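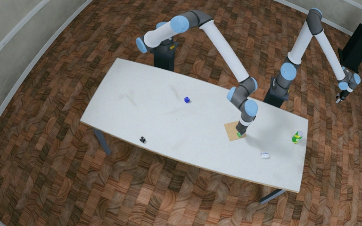

A long, pale tabletop on a brown wood floor.

Every June I get the same itch to sort out the back room, and every June I start with the table, because it's the one thing in there that everybody in the house uses and nobody ever quite puts away. I've had a lot of work tables over the years (some I loved, one I left at the curb in Fallden without a backward glance), and along the way I've picked up a few habits that keep a big flat surface pleasant to work at. None of it is fancy!

Crumbs and dust first, always. Go over the top with a dry cloth or a soft brush before any water comes near it. I used to skip this and head straight in with the sponge, and all I did was push grit around in circles and wonder where the fine scratches were coming from.

For everyday cleaning on a smooth, sealed top, I use warm water with a small squirt of dish soap, a well wrung-out cloth, then a second cloth with plain water, then a dry towel. That last towel matters more than you'd think – a light-colored top shows every streak when the evening sun comes in low, and a minute of drying saves you doing the whole job over.

Dried glue is a different animal. Let it get properly hard, then ease it up with an old plastic card held nearly flat. If it won't budge, lay a warm damp cloth over the spot while you have your coffee and try again. Pencil marks usually come off with a plain white eraser. Ballpoint is more stubborn, and I'd test anything stronger than soap underneath or on a back corner before trusting it in the middle.

Now, wobble. Before you start folding cardboard, slide the table a hand's width one way and see if it settles. Floors dip, especially older wood ones, and half the wobbly tables I've met were perfectly good tables standing in a bad spot. If it still rocks, snug up the leg bolts by hand, stand it upright, press down on each corner, and only then do the final tightening with the wrench.

While you're down there, look at the feet. Felt pads pick up sand and hair, and a gritty pad will mark a wood floor worse than no pad at all. I change mine twice a year and rub the feet clean with a bit of rubbing alcohol so the new ones stick.

And please lift, don't drag – get a second pair of hands for the far end if the table is a long one. Mine went through two moves, to Avdale and back again, and the only scratch on the floor is the one I made on my own, one Monday night, in a hurry to find a dropped sewing needle.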